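Every spring a new list goes round telling you how to set up a craft and photo table at home, and most of it is written by people who would like to sell you the table. I've had mine for years, an ordinary desk with a hole for the cables, and I use it for cutting out, for sticking, and for taking pictures of the bits I sell second-hand. What follows is what has held up and what hasn't. I paid for everything mentioned.

## Black cloth behind the table

The advice is always white. White paper, white sheet, white foam board. Try it with anything clear or pale and see how far you get: a glass edge against white vanishes. Black cloth shows the edge straight away, and it costs less than the folding light box from Etico that I was talked into and sent back.

Now the part the lists leave out. Black cloth shows every crumb, hair and crease you own. You'll read that velvet "needs no ironing". Mine did. Thin shiny cloth is worse, as it throws the light back at you in stripes. Go for something dull and heavy if you can, and do this:

- Iron on the back, with a damp tea towel in between if you don't know what the fabric is.
- Store it rolled on a cardboard tube. Folding gives you a cross in the middle that takes days to drop out.
- Go over it with sticky tape wrapped round your hand just before you start. The Fellevlow lint brush did the job for a week and then moved the fluff from one end to the other.
- Hang it from a rail or a pole. Drawing pins leave holes and the cloth sags between them.

If you can't be bothered with the iron, pull the cloth tight and clip it underneath. You won't get all the creases out. I've stopped minding, and buyers have never mentioned it.

## Foam letters on fabric

I'm told that craft foam letters "cling to felt". Some do, for an afternoon. The self-adhesive kind grab well on day one and are on the floor by the end of the week, with a coat of fibres on the back so they won't stick to anything again.

Talha Ansari, who runs the children's table at our library, swears by small rolled loops of masking tape, 2 to a letter. I didn't believe it, tried it, and it's fine on cotton. It was useless on anything with a pile. For that I use dressmaker's pins pushed through from behind so the point ends up inside the foam. It's fiddly, and obviously not for a house with toddlers.

Hot glue works, if you never want the cloth back.

Set the letters out on the floor first. Start with the middle letter of the word and work outwards, otherwise you run out of room and the last letters climb up the side. A chalk line helps, and brushes off. If they've gone grubby, washing-up liquid and lukewarm water will clean them, then leave them flat on a towel. Don't put them on the radiator. They curl.

## Perfume bottles and other shiny glass

People ask about these more than anything else, and it's where the most rubbish is talked.

**Fingerprints.** A dry microfibre cloth is enough nine times out of ten. For the tenth, put a drop of white vinegar on the cloth and keep it off the cap. The metallic colour on many caps is only a coating, and I've taken a patch clean off one with a "gentle" glass spray. Same with printed lettering. Rub it with anything strong and it goes.

**Old label glue.** Cooking oil, ten minutes, then washing-up liquid. The Macedo sticker remover does the same and smells of oranges. Make up your own mind whether that's worth the price.

**Keeping them.** The pretty display on a sunny windowsill is the quickest way I know to spoil scent. A drawer or a shaded shelf is better. So is the box it came in, if you've kept it. Bathrooms are no good either, with the heat going up and down all day, whatever the magazines show you. I'm not persuaded by the fridge. Jocelyn Girard keeps hers in there and says they last longer, but she has no second bottle on a shelf to compare, so how would she know?

**Photographing them.** Turn the ceiling light off and use the window, from one side. Stand back and zoom in a little. If you can see yourself in the cap, move sideways until you can't. Set the bottle straight on the wood; a mirror or a glass tile underneath doubles the dust.

## The tabletop

Light wood is forgiving with scratches and hopeless with ink. Perfume is worse than ink on some finishes because of the alcohol, so test the caps are tight before you lay a bottle on its side. If you do get a ring, wipe it at once and leave it overnight before trying anything else. I've read that mayonnaise, toothpaste and cigarette ash all shift white rings. Mayonnaise helped once, a bit. Toothpaste is a scouring paste and left me a dull spot as well as the ring.

Wipe along the grain with a cloth you've wrung out hard. A wet cloth gets into the edge of the cable hole, where the cut wood is often unsealed, and it swells there. If yours has a plastic ring, lift it out now and then and see what's collected underneath. I found 4 beads and a needle.

As for the Urnden "craft-proof" mat, I cut straight through it on the second try. An old breadboard has outlasted it.

## Small holders and trays

Don't buy a set. Put out whatever plastic holders you've got, use them for a month and see which you reach for. Mine came down to one for tape and one for scissors and pens. The rest were collecting dust and clippings, and had to be lifted every time I wiped down.

Before throwing out a holder that's gone grey and sticky, try bicarbonate of soda on a damp sponge. That takes off most of it. If the plastic itself has started to break down it'll be tacky again in a fortnight, and then it can go.

I'm still looking for a way to keep black cloth free of cat hair, and I don't want to hear about rubber gloves. I've tried rubber gloves.

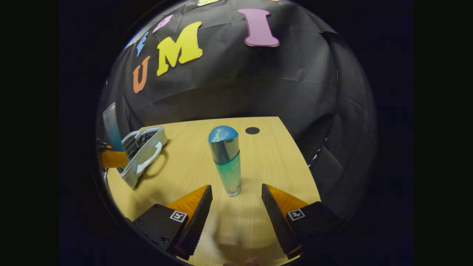
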